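Hunville Lost and Found Swap -- minutes of the spring meeting

Sunday, May 4, 2025, upstairs at the Deneck building

I took the notes again, so if anything is wrong, blame my handwriting and tell me before the next one. We got going a bit late because the coffee was slow, and I didn't write down who was in the room (sorry, I know the form asks for it).

1. Last time's minutes

Approved, with one fix. I had written that the umbrella stand went to the library. It went to the school. Changed now.

2. Money

We have 1160 dollars in the account after paying for April. The shelf labels cost 272 dollars, more than any of us wanted, but they stick and they peel off clean, so fine. The grant from the Wedosum fund is still pending. If it comes through it's 4000 dollars and we can finally talk about real cabinets!

3. Small electronics

This took up most of the meeting. We've got a growing pile of wireless earbuds and nowhere sensible to keep them. Phones go in the drawer, chargers go in the tub, and earbuds end up wherever there's a gap. The lavender set was the one we kept coming back to, as it's a good test of all our rules at once: a case, little pieces that come out of it, and a color that people will describe five different ways when they call.

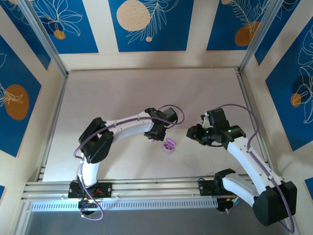 So, how do we log these things? We went back and forth and landed on one tag per set, with the case and the buds written on the same line. If a bud comes in alone it gets its own tag and goes in the singles tray. I'd like it noted that I argued for envelopes and lost. Envelopes are cheap -- but they tear, and you can't see what's in them, and I was told both of those things several times.

We also agreed to keep the color wording simple on the list. Lavender can be "light purple." Whoever calls in should be the one giving us the details, so the public list will say "earbuds, wireless" and stop there. Ear tips, marks and the shape of the slots in the case stay on the inside sheet, and we ask about those when someone comes to claim a set.

Cleaning came up too. A dry cloth for the outside of the case, and ear tips get wiped before anything goes on the swap table. No sprays, please. Anything held for 30 days without a claim moves to the swap.

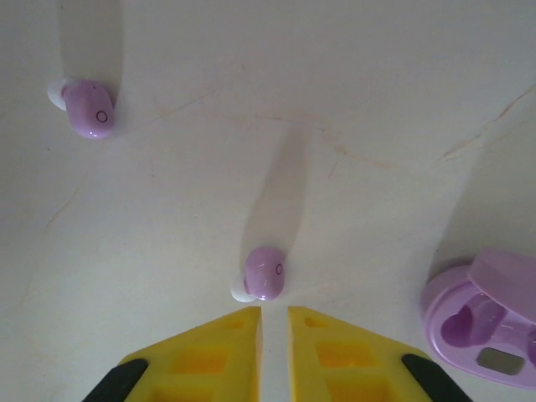 Güler asked whether a set should go on the swap table at all if one bud turns out to be dead, and said people would sooner take a half-working pair with a note on it than find out at home. Everyone liked that. We'll write "left only" or "right only" on the tag after a quick test, and "not tested" if we didn't get around to it.

4. The room

The window by the stairs sticks again. Deneck has been emailed. The long table wobbles less now that there's felt under one leg, and we'd like a second lamp for checking small stuff, because serial numbers on those cases are murder to read in the evening.

5. To do

Order clear zip bags, the small size (me)
Put the new earbud wording on the inside sheet (Güler)
Ask Wedosum when they expect to decide
Empty the charger tub and throw out anything with a split cable

6. Next meeting

Same room, date to be set by email. Bring your own mug, we're short again.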